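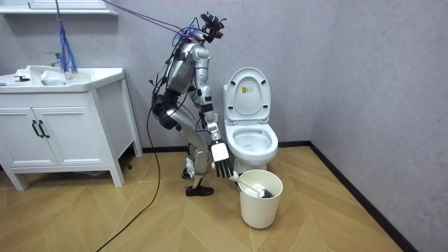
Call for participants: can a machine clean your bathroom yet?

Gesta is looking for people who clean at home or for a living, to take part in a study in Stadalby this April. We want to know how near today's robots are to doing ordinary chores, and we think the best judges are people who have done these chores many times with their own hands.

The work we study

Our robot is built like a person, with two arms and two legs, and it uses the same tools as you do. For this part of the study it works with a toilet brush in a small bathroom. A bathroom is a difficult place for a machine. There is not much space to turn, the robot has to bend low, and it must hold the brush firmly without pushing too hard on the bowl.

Our position is that the machines are not ready. Some parts of the job go well on one morning and badly on the next, and we do not always understand the difference. This is why we need your eyes.

What you will do

You come to our rooms at Vamby for one visit of three hours. First you clean a bathroom in your usual way, while we film your hands and you tell us what you are thinking. After a break you watch the robot try the same chore and you mark on a sheet every moment when you would have done it differently. At the end there is a talk in a small group — coffee and sandwiches are included.

You will not touch or steer the robot. One of our engineers is beside the controls all the time.

Who can apply

We have 18 places. You should be at least eighteen years old, be able to kneel and bend without pain, and speak English well enough for a conversation. At least 6 places are kept for people who work as cleaners in hotels, schools or care homes. Knowledge of computers is not needed. If you do not like robots, you are also welcome.

Payment

You receive 40 euros for the visit, and we pay your bus or train ticket if you bring it with you. The films are kept for the study only, and your face will be made unclear before anyone outside the team sees them.

How to apply

Please write a short message to Aarti Agarwal at the Gesta study desk, with the words "Bathroom study" and the number 759 in the subject line. Tell us how often you clean, where, and whether mornings or afternoons suit you better. We answer every message, but it can take a week. The entrance is on the Athanasiadis side of the building, and the door opens at 9:30.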